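Rendmont Storage Bin, Open Top, Milky White
Item 632
In stock, ships from the Trullberg warehouse

The plain one. Pale see-through-ish sides, open top, pale yellow tab on the rim. Our most reordered bin for playrooms, nursery shelves and that one kitchen corner where everything ends up. We sold 3,000 last year and had to restock in February.

Good for: play food, small figures, blocks, plates and cups from the tea set. Wipes clean with a damp cloth. No dishwasher please, the sides can bow.
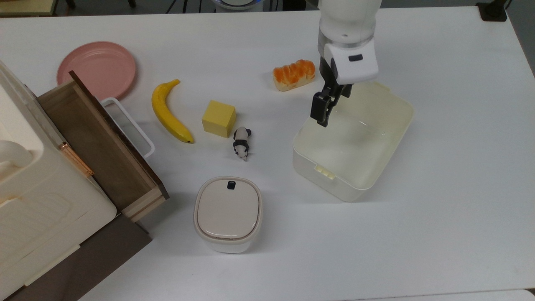
Storage > Playroom > Bins & Tubs

Shown with the bin still empty and the toys out on a white table: banana, yellow cube, little panda, a small bread roll, pink plate over by the drawer. None of these are included. Bin only.

Lid: none supplied. The Liltance lid does NOT fit, please stop ordering it for this one. Returned lids are charged postage.

Colour: milky off-white, you can just make out whats inside. Batches vary a bit. If you need a matching set order them all together.

Stacking: they nest when empty. Full ones shouldn't be stacked, no lid to carry the weight.

Labels: paper ones peel off with warm water. The Tsai clip-on labels sit over the rim, sold separately in the Labels section.

Delivery: two to four working days. Orders of six or more come in one carton, flat rate. Islands and Highlands allow a week.

Returns: 30 days, unused, with the sticker on. Cracked on arrival? Send a photo of the bin and the box and we'll get a replacment out, no need to post the old one back.

Schools and nurseries: trade price from 92 bins upwards, ask for a quote before ordering as the site wont apply it at checkout.

Page updated 2024-09-05

Also in this range: Rendmont Shallow Tray, Rendmont Tall Bin (out of stock), Tsai clip-on labels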